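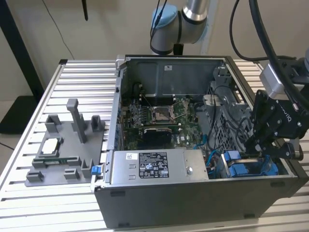 Used desktop tower, Dell graphics card, sold without processor

Article group: computers for repair and teaching
Seller: Wumetti, used computers and parts
Condition: used, opened, incomplete (please read the whole text)

We offer a desktop tower for people who like to build, repair or teach. It comes without a processor. The socket on the main board is empty, and you put in your own. If you are looking for a computer which you can switch on the same evening, please look in our group "Ready to use" instead.

The tower came to us from Engelhardt, an office which changed all its desks and machines in November. According to their list it was bought in 2015. The processor was taken out before we received it and we have no information about which one it was. Please write to us before you order a processor, so that we can look up the board number for you.

What belongs to the offer

Case in black and grey, with the side panel (packed separately)
Main board, green, with memory in the slots
Graphics card in the expansion slot, with a small DELL mark on the board
Power supply, silver, with its label
Drive cage with two blue drive carriers
Blue SATA cables and the black inside cables, left in their places

What does not belong to the offer

Processor
Processor cooler
Hard disks
Monitor, keyboard, mouse and power cord
Any operating system or licence

Why this case is good for learning

We have sold many towers to schools and repair groups, and this kind is liked very much. When it lies on its side you reach everything from above. The parts that you hold or move are mostly blue, so a beginner can find them quickly: the latches at the expansion slots, the drive carriers, the tab beside the power supply. A teacher can say "look for the blue one" and the whole group knows where to look.

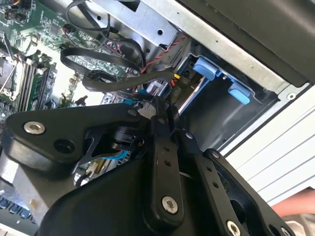

Memory modules in their slots, socket area with lever.

There is enough place between the memory and the drive cage to work with normal hands. The cables are a little in the way on the drive side. We recommend to make a photo before you pull them off, it saves time afterwards.

Before you put in a processor

Work on a table that is stable and has good light. Take off the power cord, also when the computer was off the whole day. Open the lever completely and set the processor down straight, without pressing. The contacts in the socket are very fine and can not be bent back by most people. Then close the lever slowly - some force is normal here. Put fresh thermal paste and only then the cooler.

If you buy the tower only for practice, you can also leave the socket as it is and train with memory, card, drives and power supply. For a course of one morning this is enough work.

Condition in detail

The case has signs of use, as you can expect from an office computer. The stickers from the factory are still on the power supply and we do not remove them. We cleaned the inside with air. We could not test the complete computer, for the reason that the processor is missing, and therefore we sell it as untested. The memory and the graphics card are also sold untested.

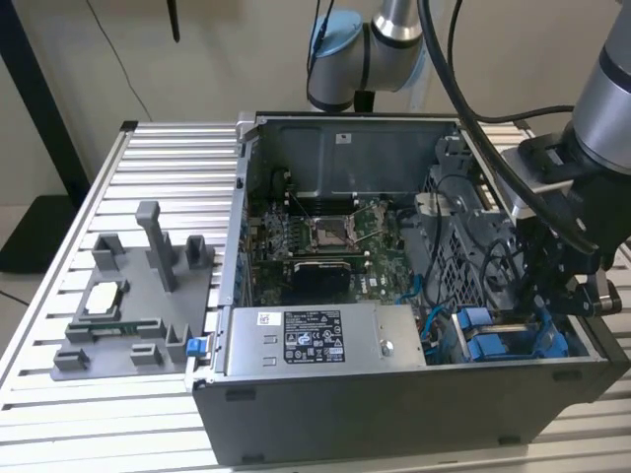 Carola Kuhlmann wrote to us that her evening course took this model after trying two others, and that the drive carriers were the part her people understood first. She would have liked a cooler in the parcel, and asks other buyers to think of it in time. Her group ordered theirs from Arska together with the paste, and it fitted after they had compared the distance of the holes.

We thank for this hint. A cooler can be added to your order when we have one in stock, please ask.

Price and delivery

Price per tower: 53 euros, with tax, without delivery
From 3 towers in one order: 10 per cent less
Delivery: by parcel, in a double carton, side panel wrapped separately
Collection: possible every Wednesday, please ring before

For schools we also write an invoice with payment afterwards. Please give the full address of the school and the name of the person who receives the parcel.

Returns

You can send the tower back if it does not agree with this text. Please do not send it back with your own processor inside, we had this already and it made much trouble for both sides.

Goes well with

Pruvik screwdriver set, small
Pruvik wrist strap with clip
Thermal paste, single tube

Questions about this article are answered by Kerstin Meinecke, in English or German. Please write the article name in the subject line.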